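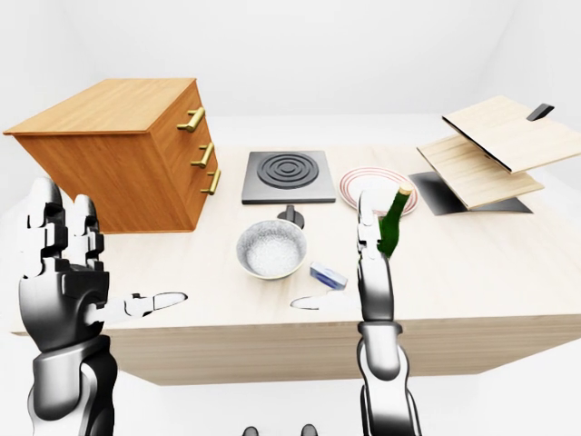

Table, chest of drawers and electric hotplate. Computer render.

Dradell Furnished Room Ads, version 2

README and data card
Last edited June 11, 2018
Maintained by Friederike Sauerland. Second reader: Aishwarya Venkataraman.

Read this before you open the spreadsheet

The files hold the wording of rental ads for furnished rooms and small flats in Dradell, with notes on what the ads claim and what they leave out. We collected them because we kept seeing the word "kitchenette" used for things we would not call a kitchenette, and wanted to know whether we were being fussy. We may still be being fussy. The data won't settle that for you.

Please don't use it to work out what a room in Dradell costs. People asked us for that within a week of version 1 going up, and one of them went ahead and did it after we said no. Asking rents in ads are asking rents. We have no idea what anyone paid.

What's in the folder

ads.csv
One row per ad. The text is as posted, spelling mistakes included, with phone numbers and street addresses taken out.

claims.csv
One row per claim. A claim is any word or phrase that says the room has something: a fridge, a desk, cooking facilities, "everything you need". An ad with a lot of claims gets a lot of rows, so don't count rows in this file and report the result as a number of ads.

visits.csv
Notes from the rooms we got inside. Short file. See the section on visits before you lean on it.

wordlist.txt
Our working meanings for the words that caused arguments.

changes.txt
What moved between versions, and a few complaints.

Where the ads came from

Most were copied by hand from Drotell, the classifieds site, in January. The rest came from the window cards at Vullance, the letting agency on the main street, which Friederike wrote down standing on the footpath. Vullance did not help with this and was not asked to. The cards are shorter than the online ads and much more careful, and we suspect someone there has had a complaint upheld against them, but that is a guess and there's no column for it.

The file has 100 ads, split 50 and 50 between the two sources. That split was our choice. It says nothing about who advertises more rooms. We stopped when we hit the number, and the Drotell ads are the ones that happened to sit near the top on the evenings we looked. Landlords who repost often float to the top, so they are over-represented. We knew this at the time and did it anyway, having no better idea.

Ads posted twice with the same wording were counted once. Ads posted twice with different wording were kept as separate rows and share a value in the room_guess column. It's called a guess for a reason. We matched them on the description, the suburb and the turn of phrase, and some landlords copy each other.

Columns in ads.csv

ad_id: our own number. It means nothing outside these files.

source: drotell or window.

text: the ad.

headline: whatever was in bold or in the title. Blank for most window cards.

furnished_word: the exact word used. "Furnished", "part furnished", "semi furnished", "fully equipped" and so on. We have not merged these. If you merge them, say so in whatever you publish.

cooking_word: the exact word used for any cooking arrangement. Blank if the ad didn't mention one. Blank does not mean there isn't one.

storage_word: same idea, for wardrobes, drawers, shelves and "ample storage".

room_guess: see above.

tone: plain, keen or pushy. Friederike wanted this column and Aishwarya didn't. It was filled in by one person in two sittings and should be treated as decoration.

How the claims were marked up

Each of us read every ad separately and marked the claims on a Maluleke sheet, which is a plain ruled coding form and nothing cleverer. Then we compared. We agreed at first reading on only 55 per cent of the cooking claims, a figure low enough that we thought about dropping the whole thing. Nearly all the trouble came from one question: does "cooking facilities" claim a kitchen, part of a kitchen, or only the chance to heat something up?

Aishwarya's position was that a reader hearing "cooking facilities" pictures a sink close by. Friederike's was that the phrase is picked because it doesn't promise a sink, and that to mark it as promising one would be to do the landlord's work for him. We ended up with a separate code, "facilities, unclear", and moved all of them into it. That raised our agreement a lot. It also means the improved agreement is partly a trick of the coding, so we don't quote the later figure here. It's in changes.txt if you insist.

The working meanings

These are ours. They have no legal standing and they probably don't match your local tenancy rules.

Kitchen: a room, or a clearly separate part of one, with a sink, a cooker and somewhere to prepare food that isn't also where you sleep.

Kitchenette: a sink, something to cook on and a bit of bench, fixed in place, in the same room as other things.

Hotplate on a table: a hotplate on a table. We were asked to come up with a kinder name and couldn't. An ad can describe one perfectly fairly, and a couple do. The trouble starts when it is written up as a kitchenette.

Furnished: we gave up. In practice we recorded which pieces were named and left it there. There are ads in here where "furnished" plainly covers a bed, table, chairs, drawers and curtains, and others where the only piece named is a bed. Both landlords would say they were telling the truth.

Ample storage: we have no working meaning for this. A chest of drawers may be ample if you own little. We marked the phrase as a claim and took no view on whether it was true.

Character: not a claim.

About the visits

The visits are the weakest part of the data and the part people like best, which worries us.

We asked to see rooms as ordinary members of the public. Where anyone asked why, we told them. Some still let us in. The rooms in visits.csv are therefore rooms that were still empty, shown by people willing to show them to someone with a clipboard. Good rooms go fast, so you'd expect the leftovers to be worse. Landlords with something to hide say no, so you'd expect the ones we saw to be better. We can't tell you which pull is stronger and we don't believe anyone who says they can.

Notes were written outside afterwards, not in the room. Things we forgot to look at are marked "not noted". Please don't turn "not noted" into "absent". This has been done once already, in a student paper, and we were thanked in it.

There are no photographs of any visited room in the release, and we won't send any on request. A couple of tenants were moving out while we were there and their belongings were everywhere.

What we think you can do with it

Look at wording. Compare how an agency card and a private ad talk about the same sort of thing. Teach a class on reading ads. Argue about the word "kitchenette", ideally with someone other than us.

What we think you can't do with it

Rank landlords. The names are gone and the sample is too small.

Say that rooms in Dradell are getting better or worse. All of it comes from one stretch of one summer, when students are looking and the ads are at their most hopeful.

Claim that ads mislead people. We'd like to believe this ourselves, which is a good reason to be careful with it. The files show what was written. They don't show what readers took it to mean, and we never asked any. Somebody should. A tenant who has rented three of these places may read "compact self-contained living" more accurately than either of us.

Train anything to spot dishonest ads. The tone column is not up to it, whatever the email said.

Known mistakes

Some window cards were copied in poor light and the punctuation is doubtful. Where a comma changes the meaning ("bath, shower shared" is the one that gets brought up) there's a comment in the row.

A handful of Drotell ads were edited by the poster after we copied them. We kept the first wording. The later wording may well be more accurate and we have no record of it.

The suburb names follow what the ad said. Several ads put themselves in Dradell Heights, which as far as we can work out is a bus stop.

Version 1 had the storage_word and cooking_word columns swapped in part of the window data. Fixed now. If you downloaded version 1 and found that agency landlords offered an unusual number of wardrobes to cook on, please throw that copy away.

Licence and credit

Use it freely and say where it came from. If you change the codes, change the name as well, so that people don't write to us about your version. The ad text belongs to whoever wrote it. We think short ads used for study are fine, but neither of us is a lawyer and you should get your own advice before you print them in full.

Corrections

Send them to Friederike, with the ad_id and the column. Corrections to facts go in quickly. Corrections to the working meanings go to both of us and take much longer, and the entry for "kitchenette" is closed until we've had a rest from it.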